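Thread on the Kudeo ferry grounding. I was at the terminal overnight and at the harbor police briefing this morning. I'll keep adding posts as things get confirmed.

The ferry Flelitz ran onto a sandbar outside Kudeo harbor a little after 9 p.m. It was coming in from Akl on the regular evening crossing. Harbor police say the hull was not breached and the ship did not take on water.

Two people are dead. Police say both were passengers and both were on the car deck when the ship hit. Names have not been released. Families have been told.

Four others are in the hospital in Kudeo. Police spokeswoman Bo-ram Ryu said none of the four is in danger. She would not describe the injuries.

Everyone else was taken off in small boats. The last boat tied up at 3:40 a.m. I saw it come in. Mostly crew on that one, with blankets over their uniforms.

The question today is how many people were on board. There are two numbers going around and both come from people who should know.

Dedier, the company that runs the ferry, gave police a passenger and crew list with 1,457 names. That list was handed over before midnight.

Police checked people at the dock as they came ashore. Their total, with the dead and the injured included, is 1,448.

So there is a gap of nine. Police are not calling them missing. Ryu used the word "unmatched" and corrected a reporter who said missing.

I asked what unmatched means. Her answer: "A name on the company list that we have not yet been able to put next to a person. It may be a person who never boarded. We do not know that yet and we are searching as if they did."

The search is still going on. Two coast guard boats were working the channel when I left the pier, and a helicopter went over twice after sunrise.

Please do not post names of people you think are unaccounted for. There was a list going around overnight with more than nine names on it. At least one person on it was sitting in the terminal cafe when I read it.

How the company list is made, as a Dedier gate worker explained it to me: when a ticket is bought, the name goes on. When the ticket is scanned at the gate, the name gets a mark. The list sent to police was supposed to be marked names only.

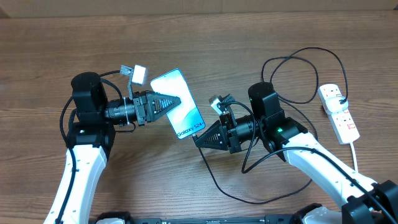 Ticketing on this route changed in February, when Dedier closed most of its paper ticket windows on the Akl side. Bookings are now shown on a screen at the gate. One smartphone, no bigger than the one over the tabletop in the photo, can hold the tickets for a whole family, and the gate worker told me a group can be waved through on a single scan. If someone in the group stayed behind, the scan still marks them as boarded.

That would explain a list that is too long. Police have not said it is the reason. I am passing on how the system works and that is all.

It can also go the other way. Passengers told me small children are sometimes carried on without being scanned. If that happened last night, the list could be short as well as long, and the real gap could be larger than nine.

I put that to Ryu. She said police had "considered it" and were asking every family at the dock how many they traveled with. She said the answers were still being put together.

On the dock check. It was dark and raining, and there were two landing points for the first hour – the ferry pier and the old fish pier. Officers were at the ferry pier from the start. I could not find anyone who would tell me what time they got to the fish pier.

A man who came in at the fish pier told me he walked straight to his brother's car and went home. He called the police line at 6 a.m. after hearing about the gap. He says they took his name and thanked him. I don't know if he is in the 1,448 or was added to it.

If you were on the Flelitz and left without giving your name to an officer, call the harbor police. The same goes if you had a ticket for that crossing and did not travel. The desk inside the terminal is open too, next to the lockers.

What passengers said about the grounding itself. Most described one long scraping sound, then a hard stop. The lights stayed on. People who were standing fell.

A woman who was in the upper lounge said an announcement came "maybe ten minutes" later telling people to put on life jackets and stay seated. Two others sitting near her said it was quicker than that. Nobody I spoke to saw any pushing.

On the car deck it was different. Passengers are supposed to stay off it until the ship is tied up, but people often go down early to be first off. Several told me they had started down the stairs when the ship hit. One said a van had shifted against the one in front of it.

Police would not say if the two who died were hit by vehicles. Ryu said that is for the medical examiner.

The cause. No one official is giving one. The channel into Kudeo is narrow and gets dredged each spring. I asked the port office when it was last done and was told to send the question in writing, so I have.

The captain has been interviewed and has not been detained. Ryu confirmed that in answer to a direct question. She would not say if there had been an alcohol test. She said testing after an accident is "routine" and left it there.

Dedier put out a short statement at 7 a.m. It offers condolences, says the company is cooperating, and gives a number for relatives. It does not mention the list. I have called their office several times and left messages.

Crossings between Kudeo and Akl are canceled today and tomorrow. Freight is being sent by road. If you have a ticket, Dedier says it will be refunded without a form.

The ship is still on the sandbar. You can see it from the breakwater, leaning a little toward the town side. Police have asked people to stay off the breakwater because ambulances need the road, and there were a lot of cars parked there this morning.

Update, 11:15 a.m. Police say they have now matched some of the nine. Ryu would not give a number. She said it would be wrong to give one and then change it an hour later. The search has not been scaled back.

Update, 12:30 p.m. A relative waiting in the terminal tells me her cousin, who was on the unmatched list, has been found at home in Akl. He bought a ticket and decided not to go. Police have not confirmed this to me, so treat it as one family's account.

Correction to an earlier post: I wrote that the last boat had mostly crew on it. A coast guard officer says there were passengers on it too, some of them older people who had asked to wait until the swell went down.

Update, 2 p.m. The port office replied. The channel was last surveyed in the fall. They did not answer the dredging part. I have asked again.

Next police briefing is at 5 p.m. in the terminal building. I'll be there and will post the numbers as they are read out. Replies are open if you were on board and want to talk – you don't have to give your name in public.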